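The burglaries nobody wrote down

In Rondholm the first thing people learn about reporting a break-in is to bring their own pen.

Small thing. But ask along the market street in Ambaye, on the east side, and it comes up again and again. You go to the station, you stand at the counter, the officer says the form is in the drawer and the pen is somewhere. You fill in the front. He reads it. Then the conversation starts, and by the end of it a lot of people walk home with the form still in their hand.

A phone repair shop lost its whole back stock in April. The owner, who didn't want his name used, went down at seven in the morning with photos of the broken lock. He was asked if he had maybe left the door open. Asked if he had enemies. Asked whether he really wanted to "start a process." He did want to. He left without a case number anyway.

"They told me to come back with receipts," he said. "The receipts were in the drawer that got stolen."

That case number is the whole fight. No number, no insurance claim. No number, no detective. And on the district's books, no burglary.
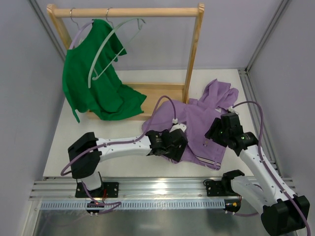 Why does a case number matter so much if the police already know about the theft?

Because a verbal complaint leaves nothing behind. The officer can change shift, the notebook can fill up, and the next person at the counter has never heard of you. A numbered case has to be assigned to somebody and it has to be closed in writing, with a reason given. Insurers want it too, usually within days.

The Ambaye traders finally got tired and built a list of their own. A school exercise book at first, kept behind the till of a tea shop, then a spreadsheet that one of their daughters set up over a weekend. Anyone who had gone to the station could add a line. Date, what was taken, what they were told at the counter.

By the time they showed it to us it ran to 798 entries, going back years. Thefts from shops mostly. Scooters. Copper pipe, a lot of copper pipe. A few assaults, which the tea shop owner said she hadn't expected and didn't know what to do with.

Of those, 51 had a case number written next to them.

We should be careful here. It's a list made by angry people, and some of the older lines are thin, just a name of a shop and "nothing done." We called as many as we could over two weeks. Some numbers were dead. Two people said their entry was wrong and asked for it to come off. But most told the same story the sheet did, and several still had the unstamped form folded up in a wallet or a kitchen drawer. One had it laminated. He wasn't being funny about it.

The district police office in Otirier did not agree to an interview. A written reply came late, after we had asked again. It said all complaints are "received and evaluated in line with procedure" and that the public may appeal any decision not to register. It did not say how many people appeal. We asked that too. No answer so far.

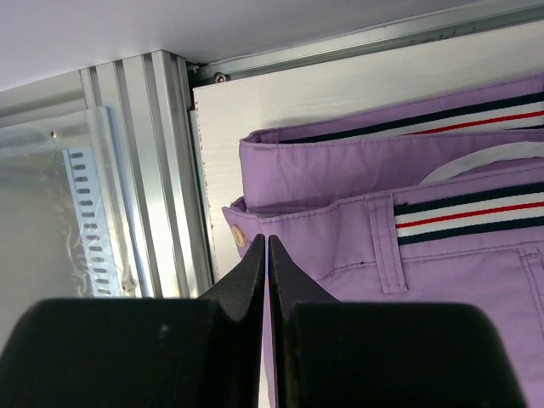 A retired officer who worked the Rondholm counter for a good part of his career was more direct. Stations get ranked, he said. Every quarter the numbers go up to Otirier and somebody there wants to know why yours are worse then last time. An open burglary that never gets solved sits on your sheet for ever. A burglary that was never opened doesn't sit anywhere.

"No one gives you an order," he said. "You just see who gets the good postings."

He didn't want to be quoted on much else. He did say the younger officers hate it. They know the shopkeepers, they buy lunch from them, and then they have to stand there and ask about receipts.

The cost lands in odd places. The bus firm Traviten moved its last evening stop off the market street after drivers complained about bags being snatched at the shelter. The firm had asked the district for its crime figures before deciding on lights and a camera. The figures showed a quiet street. So, no lights, no camera. And then no bus. The women who clean the offices across town now walk the long way round after ten at night, past the same shelter, which is still there with nothing stopping at it.

One of them had her purse taken in the spring. Did she report it? She laughed. She'd already reported the one before.

In the meantime the traders chipped in for a night watchman. He covers the street from the fish end to the pharmacy, on foot, with a whistle and a decent flashlight. Not everybody pays. The ones who don't get watched anyway, and there is some muttering about that. 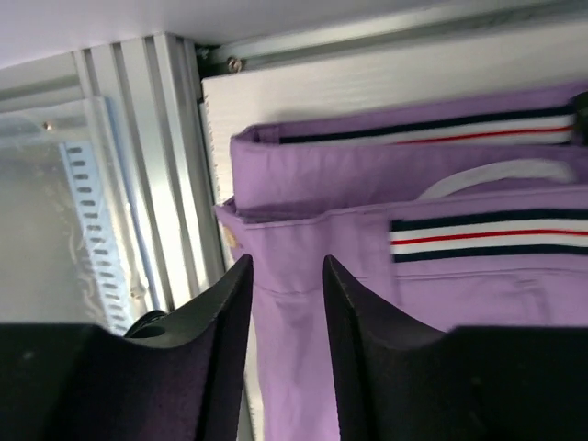 What happens at the appeal

There is a way around the counter, on paper. If a station won't register a complaint you can write directly to the district office in Otirier, and it has to respond. The wait is up to 4 months. You need a copy of the original form, and the station is supposed to stamp that copy for you.

You can see the problem. The people who need the stamp are the people who couldn't get one.

The phone shop owner sent his by registered mail without a stamp, with a letter explaining why. It came back asking for the stamp. He sent it again with photos of the lock and a note from his neighbor, who had heard the glass go. That one hasn't come back yet, and he's taking it as a good sign.

Lawyers in town will do the letter for a fee, more than most of the thefts are worth. The tea shop now keeps a stack of blank forms and a template letter beside the sugar, and the daughter with the spreadsheet has added a column for who has appealed and when. A few of the traders want to carry the whole list to Otirier in person and sit in the lobby until someone signs for it. Others think that will just get the health inspector sent round.

They were still arguing about it when we left. Somebody had come in to add a scooter.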